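Workshop notebook – June, Thursday

Print | E-mail this entry
4 comments | 11 shares

Carried on with the game charting for the college football project. Wernitz season file is open on the left machine, Andomen on the right. Please don't close either without saving, the autosave is still off.

State of the files at 9.30 this morning: 2171 plays entered across both teams, of which 1057 are Wernitz on offence. Kick-offs and extra points are in a separate sheet and not part of either number.

1. Down and distance

Fixed the fault where a penalty on first down was being logged as a new series. It only affected plays where the flag was accepted and the down replayed. Went back through the Wernitz home games by hand and corrected 23 rows. The away games still need doing. The Mbeki game is the worst of them, as the scoreboard is hidden behind the band for most of the second quarter and I had to work out the distance from the chains.

2. Formations

We agreed last week to call anything with four receivers 'spread', wherever the back lines up. I'm less sure of this now. Andomen run the same four-receiver look with the quarterback under centre and from the shotgun, and the two lead to very different calls. Under centre they nearly always run to the short side. From the gun they throw the quick screen until someone stops it. Have added a column for quarterback depth and left the old label alone, so nothing already counted changes.

Motion is still a yes/no box. Would like to know which way the man goes, but that means watching everything again.
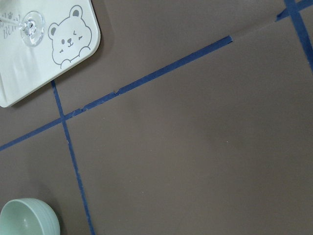
3. Field position

Changed the yard line column to run from 1 to 99, counting from the offence's own goal line. The old way (own 40, opposing 40) kept getting mixed up when we sorted. The conversion is done for Wernitz. Andomen has two games where the side of the field was never written down, and those rows are marked in yellow.

First look at fourth downs past midfield: Wernitz go for it far more than I'd expected, mostly with three yards or less to gain. They punt from the same spots when they have a lead in the last quarter. Too few plays to say more yet.

4. To do

– Away games, penalty rows
– Ask Mernarum whether they still have the end-zone film, the sideline copy is no use for line splits
– Decide on the spread label before anyone enters more Andomen plays
– Back up both files to the grey drive

Stopped at 5.15 with the third quarter of the Mbeki game half entered. Next play to enter is the punt after the sack.

Recent entries
Kick return sheet, first version
Naming the coverages
Sorting out the clock column
Film list and what is missing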